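Progress report to the Fonseca Fund, March 2, 2024
**Adult evening reading scheme, Cellville Library**

Period covered: October to the end of February. Grant spent to date: 3,000 of the sum awarded.
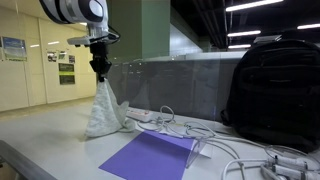
Daichi Furukawa wrote after the last report that the attendance figures looked healthy and asked why we were so gloomy about them. The short answer is that I don't trust them. We log a visit each time someone signs the sheet, and the same person can sign it on every evening they come. A full sheet tells us the room was used. It doesn't tell us whether anyone reads more than they did in the autumn.

## What was done

- The Tuesday group has run every week except over the winter closure.
- 20 adults enrolled. 11 were still coming at the end of February.
- Large-print and easy-reader stock was bought and shelved by the main door.
- The Gurnlow branch got its own box of books, changed monthly.

Losing nine people is a poor result, and I would sooner say so here than have it found later. Two told us their shifts had changed. The rest stopped coming and we have had no reply to letters. I suspect the start time, which suits staff better than it suits anyone with children to put to bed.

## The reading log

The bid promised that members would keep a log on the Vekus app. Take-up has been bad. Only three people use it with any regularity, and one of those enters her books at the desk with help. The app asks for a star rating before it will save a title, and several members gave up at that point. Bernardo Marinho has gone back to paper cards for the group. They are duller to add up, but they do get filled in.

I can't recommend renewing the licence. If the Fund wants to see app figures we can supply them – they will be thin.

## Gurnlow

The box is borrowed from, going by the date stamps, though mostly the crime titles. I had doubts about the branch from the start, as its evening opening is short, and I still have them. Moving the box to the health centre has been suggested. We have asked and are waiting for an answer.

## Next period

We will try a later start for the Tuesday group and keep the old one running beside it for a month. Each remaining member will be asked to have a short talk with staff about what they read now and what they would like to read. I make no promise that this will show progress.

The unspent book money is to be carried forward, if the Fund agrees. Please confirm in writing, as the last agreement was by telephone and neither side kept a note of it.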